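4. Everyday care of your Lallon coffee table

OK, the legs are on and the table's level, so this is the part I wish I'd had when I got my own Lallon! It's bamboo, and bamboo is easy to live with as long as you don't let it sit in puddles.

1. Wait a full day after oiling before you put anything on the top. (I waited an evening and got a ring. My own fault.)

2. Wipe with a damp cloth, always along the grain. Going across it just pushes crumbs into the surface.

3. Dry right away with a second cloth, and go around the rounded corners too, where drips like to hang.

4. Check the bottom of your mugs before you set them down. Glazed ones are usually fine, but an unglazed foot can scratch, so give those a coaster or a felt dot.

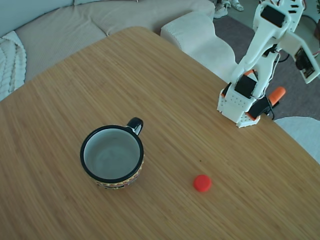
Fig. 6. Mug and red bottle cap on the bamboo top.

5. Pick up small stuff like bottle caps before you wipe. Drag one under a cloth and you'll get a nice long scratch, ask me how I know.

6. Re-oil every February, or whenever the top starts looking dull and thirsty. One thin coat is plenty. Samer Matar, who tests our finishes, does two, but he has more patience than I do.

Caution: no bleach, no scouring pads, and no hot pans straight from the stove.

Note: if you do get a ring, rub it lightly with 280 grit paper along the grain, wipe off the dust and oil that spot again. For deeper marks, see section 5.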